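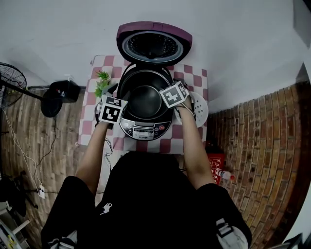 Anahera Goodwin asked after our last report why a robotics club spends so many sessions on cooking tasks, and whether the second half of the grant should go on more of the same. Our answer is yes, for one more term.

**Work since the last report**

The Omdale students have been recording two-handed kitchen tasks with marker cubes strapped to the backs of the hands. Handling the steaming plate of a rice cooker is the current task. The target was 2,000 recordings by the end of May and we have 1,931 that pass the checks. A further 300 were thrown out, mostly for cubes turned too far from the camera, and the straps have been shortened.

**Training**

The first model, Tsao, was trained on the April recordings. It closes the lid reliably in simulation but still tips the plate when lifting it. The students think the grip is too near the rim and are relabelling that part of the data.

**Spending**

The Urnine arm took longer to arrive than quoted and was paid for from the equipment line. Travel to the Putelier competition has not been touched.

**Next term**

- finish relabelling the plate lifts
- run Tsao on the arm at low speed
- enter a team of 4 for Putelier

We ask that the unspent travel money be carried over. The entry fee falls due before the next payment.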